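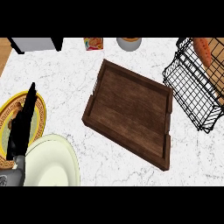 Wooden serving tray, dark brown, on a marble worktop.

The Tallik Tray

Trays are what you buy when you have given up on carrying things sensibly. Two mugs, a teapot, the milk, a plate of toast and the post will not fit in two hands, and yet most of us try it every morning and then go looking for a cloth. The Tallik is our answer, and has been the best-selling thing in the Nillbridge shop for longer than we care to admit, given how much thought went into the butter dishes.

It's a plain rectangle with a raised rim on all four sides. Tea stays in. Boiled eggs, if they roll, roll as far as the edge and think again. The handles are cut into the rim, so there's nothing to snap off when your brother-in-law puts it in the boot under the camping stove.

The pattern goes back to 1916, when a joiner called Avotiņš made trays for a railway hotel that had steep back stairs and a short-tempered cook. We have one of his in the office. It has a burn mark the shape of a saucepan and a crack that somebody mended with what looks like toffee, and it still goes up and down to the meeting room twice a day. We've changed very little. The corners are a touch rounder, and we have left out the hotel's name, which was long and badly spelt.

The finish

Dark brown, oiled by hand. We don't use varnish. Varnish looks marvellous until the first hot teapot and then you own a tray with a white ring on it for ever. Oil wears gradually and can be put back with a rag and ten minutes of your Sunday. The grain is different on every tray. Some are quite stripy, some are calmer, and we can't pick one out for you, although people do ring up and ask.

Looking after it

Wipe it with a damp cloth and dry it straight away. It must not go in the dishwasher. We say this on the box, on the leaflet and on a sticker underneath, and every March we get a small pile of letters about trays that have taken on the shape of a saddle. Do not leave it in the sink either, or on a radiator, or out on the lawn overnight with the wine glasses.

If it starts to look dry and a bit sorry for itself, rub in a thin coat of food-safe oil and leave it overnight. A thin coat. Liis Jaunzems, who runs our workshop, would like it known that half a bottle is not a thin coat, and that it will come off on your sofa.

Sizes and prices

The Tallik comes in one size. There was a larger one for a while, but it wouldn't go through a normal door with a person's elbows attached, and we stopped making it. If you want something smaller, for one cup and a biscuit, have a look at the Ivar, which is the same idea with less ambition.

Tallik tray: £70
Ivar tray: £31
Tin of tray oil, with cloth: £6

Postage is worked out at the till. Trays go out in a flat cardboard box that is slightly too wide for most letterboxes, so please be in, or have a neighbour you're on speaking terms with.

Returns

Send it back within a month if you don't like it, unused and in its box. "Unused" means no crumbs – we do look. If a tray splits along the grain in normal use, we'll mend it or send you another. Carrying logs is not normal use. Nor is sledging, and yes, we have had that one – the tray came back in rather good order, all things considered, and the customer bought a second.

We can't engrave names, initials, or the date of your wedding. We tried it on the Ivar and got a Kevin with two Ns.

Page last updated Thursday, September 30, 2021.

This site uses cookies to remember what's in your basket. By carrying on you agree to this. Accept | Manage settings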